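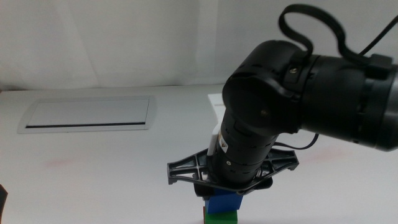
Vilém Matoušek

Speaker notes: Keeping village bus services running. Lessons from the Undora and Edstead routes
Delivered to the Rural Transport Forum, Whitcombe, 12 July 2023

Opening

Thank the chair and the hosts at Whitcombe. Apologies from Alžběta Ševčík, who prepared the passenger survey and will answer questions on it by letter.

The talk lasts 15 minutes. Questions are to be taken at the end, except on fares, where members may wish to come in as we go.

State the purpose plainly. The district supports four village routes. Two of them, Undora to Whitcombe and Edstead to Sullcombe, were reviewed last year with a view to closure. Both are still running. I have been asked to explain what was changed, what it cost in staff time, and what we would advise other districts to avoid.

Background

The Undora route serves a population of 3,000, spread over five parishes. Many households have one car, and that car is usually at work during the day. The bus is therefore used mainly by older residents, by students at the college in Whitcombe and by people attending the health centre.

The Edstead route is shorter and has a different pattern. Its busiest journey is the first of the morning, which meets the train at Sullcombe. The return journeys were poorly used for many years, and the timetable had been altered so often that residents no longer trusted it.

Pause here. Members from the northern parishes will remember the public meeting in April and may wish to comment.

What passengers told us

The survey was carried on board and was also left at post offices and libraries. We had expected complaints about fares. Fares were mentioned, but the larger concern was the last bus home. A passenger who cannot be certain of returning will not set out at all, and a service may lose its morning custom through a fault in its evening timetable.

The second concern was information. Printed timetables at several stops were out of date. At Edstead two versions were on display in the same case, with different times for the same journey.

The third was waiting. Passengers asked for a seat and some shelter from the rain. Very few asked for electronic displays, and several said they would prefer the money to be spent on the buses themselves.

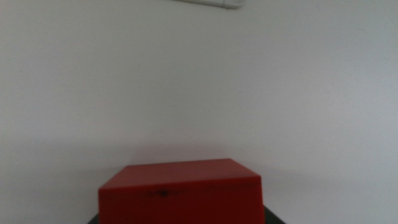
Read out the comment from the Undora resident if time allows: "I do not mind a slow bus. I mind a bus I have to guess at."

Changes made

First, the timetable. Departures on the Undora route now leave every 90 minutes through the day. The earlier pattern had a gap of nearly three hours after lunch, which fell at the time most people were leaving the health centre. The last bus was moved later and has been held at that time ever since. We gave a written undertaking that it would not be altered without a full season's notice.

Second, connections. The Edstead driver may now wait for a late train at Sullcombe, within set limits. This needed the agreement of the operator, and the talks took longer than any other part of the work. Colleagues should allow for this in their own plans.

Third, information. Each parish clerk now receives the printed timetable directly and confirms in writing that the old one has been taken down. The arrangement is simple and has worked well, though one parish has yet to reply.

Fourth, fares. A day ticket is accepted on both routes. It has been popular with students – less so with older residents, who already travel free after the morning peak.

Difficulties

Be open about these. Driver shortages led to cancelled journeys in the winter, and the last bus was affected on more than one evening. A taxi was sent where passengers had telephoned, but those without a telephone were left waiting. The procedure has since been rewritten and copies are available at the back of the hall.

The shelter at Undora has not been built. The land is in shared ownership and the matter is with the solicitors. Do not give a date if asked.

Funding

Support for both routes is agreed for the present financial year only. Of the 100 written responses received on the draft budget, most favoured keeping the evening journeys even if a daytime journey had to be withdrawn. That view has been passed to the district in full.

Questions

Likely subjects: school transport, Sunday services, the size of vehicles on the Sullcombe hill. On Sunday services, the position is that no proposal has been received from the operator. Members who wish to see the full survey tables should leave their name and postal address at the desk.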